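Projects > Student Reports > Robotics Lab
Overview Schedule Reports Parts List Contact

Keeping the Prikeck Cell Running: My Half of the Semester
By Stuart Parsons, 21/11/2022

So my partner Gerrit Martens took the software half of this project and I got the wrenches, and I'm still pretty sure I got the better deal. The cell is called Prikeck (don't ask me, it had that name when we signed up). It's one tabletop arm with a two-finger gripper, a little camera at the wrist, and a control box that hums under the table. My job was to set it up after the move to the Tunstall building and then keep it healthy while Gerrit ran his pick-and-place tests.

Setup first. The base plate bolts to the floor stand, and I torqued everything in a cross pattern like the manual says. Then I did it all over again the next morning and two of the bolts took another quarter turn! After that I marked every bolt head with a paint pen so I could see at a glance if one had moved. None have so far.

The cables were the part I underestimated. The camera cable runs down the forearm with the gripper cable, and whoever tied them up before the move had pulled them way too tight at the elbow. Fully stretched out, the arm would tug on the camera plug and the picture would drop out for a second. Gerrit spent most of a weekend thinking it was his code (sorry, Gerrit). I cut the ties, left a loop about as big as my fist at each joint, and used hook-and-loop straps so the next person can move them without scissors. The dropouts stopped, and we haven't had one in the 12 sessions after that.

Next came the finger pads. The old ones had gone shiny, and smooth plastic things would slide right out. I ordered replacements from Mirnby and they came in a bag with no instructions whatsoever. What worked for me: peel the old pad from the tip down, get every bit of the glue off with alcohol, wait until the finger is totally dry, press the new pad on, and clamp it overnight. I skipped the clamping on my first try and one corner lifted by lunch. If you change a pad you also have to redo the gripper zero, so the controller knows where closed is. I forgot that once too, and the gripper squeezed a paper cup flat while still reporting it was open.

The last piece was calibrating the camera to the arm. You jog the arm through 14 poses over a printed checkerboard and the Stodska software works out where the camera sits compared to the flange. My first result was terrible and I figured out the camera bracket had a screw that wasn't all the way in. Tightened it, ran the poses again, much better. Then I parked the arm over the test table with the fingers wide open and looked at the wrist view with a few things out: a pink Blue Moon detergent bottle, a yellow banana in a wicker basket, and a brown see-through cup turned upside down.

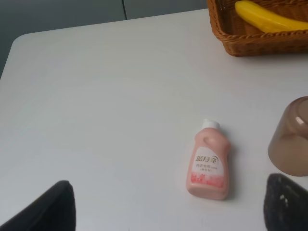

How often does the camera calibration need to be redone? We do it after anything touches the bracket or the wrist, and otherwise once a month.

The logbook is at 2363 gripper cycles as I write this, all on the new pads, and they still feel grippy when I drag a thumb across them. I wipe them down before each session and write down anything weird, even if it's just a squeak. In February I want to open up the elbow cover and check the belt in there, and Gerrit has agreed to hold the flashlight.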